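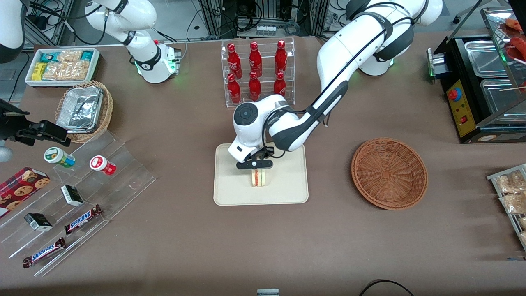

*Fig. 3.1. Sanduíche de pé sobre tabuleiro bege, com o recheio à vista.*

## 3. Configuração da etiquetadora Nelov para produtos de consumo rápido

Esta secção substitui o capítulo correspondente do manual de origem, que parte do princípio de que a loja vende parafusos. Quem etiqueta sanduíches, saladas e fatias de bolo tem outros problemas: o frio, a gordura nos dedos e uma data que tem de estar certa. Foi escrita a partir do uso diário na loja de Flestonley. Onde o folheto comercial promete uma coisa e a loja viu outra, fica registado o que a loja viu.

### 3.1 Antes de ligar

1. Pouse a impressora numa superfície nivelada, longe da bancada de corte. As migalhas entram pela ranhura da frente e o pente de limpeza fornecido pouco adianta.
2. Abra a tampa com as duas mãos. O fecho esquerdo prende.
3. Coloque o rolo com as etiquetas viradas para cima. O desenho no interior da tampa mostra o contrário e está errado.
4. Puxe a fita até passar a barra de corte e feche a tampa até ouvir dois estalidos.
5. Ligue o cabo de alimentação e só depois o cabo de dados.

> **Nota.** Cada rolo traz 500 etiquetas, segundo a embalagem. As primeiras gastam-se sempre no alinhamento, por isso não faça contas ao stock com o número da caixa.

### 3.2 Escolher o papel

O fornecedor tem dois papéis, o normal e o Mösli. O segundo custa mais e é anunciado como «resistente a tudo», o que devia bastar para desconfiar. Aguenta bem o frigorífico. Com maionese na superfície, descola como o outro.

1. No menu **Papel**, selecione o tipo que está de facto na máquina. A deteção automática existe, mas confunde os dois com frequência.
2. Regule o calor da cabeça para 60. O valor de fábrica, 100, escurece o código de barras e há leitores que o recusam.
3. Imprima uma etiqueta de teste e passe-lhe o polegar. Se a tinta borrar, confirme primeiro o tipo de papel e só depois mexa no calor.

> **Cuidado.** A cabeça de impressão continua quente depois de desligada. O aviso luminoso apaga-se cedo demais. Espere antes de lhe tocar, diga o visor o que disser.

### 3.3 Criar a ficha do produto

As fichas fazem-se no programa Clikley, no computador do escritório. Também é possível criá-las no teclado da impressora, para quem tiver uma tarde livre.

1. Abra **Produtos > Novo** e escreva o nome tal como o cliente o deve ler. «Sand. mist. esp.» não é um nome.
2. Preencha a lista de ingredientes por ordem decrescente de peso. O programa não ordena nada, apesar do botão **Ordenar**, que apenas os põe por ordem alfabética.
3. Marque os alergénios um a um. Confirme depois, na pré-visualização, que aparecem destacados no texto.
4. Indique o prazo em horas ou em dias, conforme o plano de segurança alimentar da loja. Não aceite o prazo sugerido pelo programa. Não encontrámos explicação para a origem desse valor.
5. Grave e feche a ficha. Volte a abri-la. Se os alergénios desapareceram, repita o passo 3 com a ligação à rede desativada.

O campo do nome aceita até 234 caracteres, mas a etiqueta pequena não os comporta e corta o texto sem avisar. O que se perde é o fim da linha, precisamente onde muita gente escreve «contém frutos secos». Use o campo próprio para essa informação.

### 3.4 Data e hora

O relógio interno atrasa-se. O fabricante diz que não, e a nossa reclamação de maio continua sem resposta útil.

1. Acerte a hora todas as manhãs, antes da primeira impressão.
2. Verifique o formato: dia, mês, ano. Depois de uma falha de corrente, o formato passa a mês, dia, ano.
3. Imprima uma etiqueta e compare-a com um relógio que não esteja ligado ao programa.

> **Cuidado.** Uma etiqueta com a data errada não se corrige à caneta nem se tapa com outra por cima. Retire-a e imprima de novo. Se houver dúvida sobre a hora de preparação, o produto não vai para venda.

### 3.5 Colar

1. Feche a embalagem e seque-a com um pano limpo.
2. Cole na face plana, sem atravessar a linha de abertura.
3. Nas embalagens triangulares, deixe o recheio visível e use a parte de trás. A máquina propõe o modelo «frontal», bonito no catálogo e inútil na prateleira.
4. Pressione do centro para os cantos.

### 3.6 Avarias habituais

| Sintoma | O que diz o fabricante | O que costuma resultar |
|---|---|---|
| Etiqueta em branco | Substituir a cabeça | Virar o rolo |
| Texto inclinado | Atualizar o programa | Encostar a guia do papel |
| Erro «rede» | Contactar a assistência | Desligar e ligar o cabo de dados |
| Código ilegível | Usar papel Mösli | Baixar o calor |

A atualização automática do Clikley deve ficar desligada. A última apagou os modelos de etiqueta e repôs o calor de fábrica. Antes de autorizar qualquer atualização, exporte as fichas para uma pen e abra o ficheiro noutro computador para ver se tem alguma coisa lá dentro.

Correções a esta secção: Leonie Hubmann, escritório de Flestonley. Junte uma etiqueta impressa que mostre o problema.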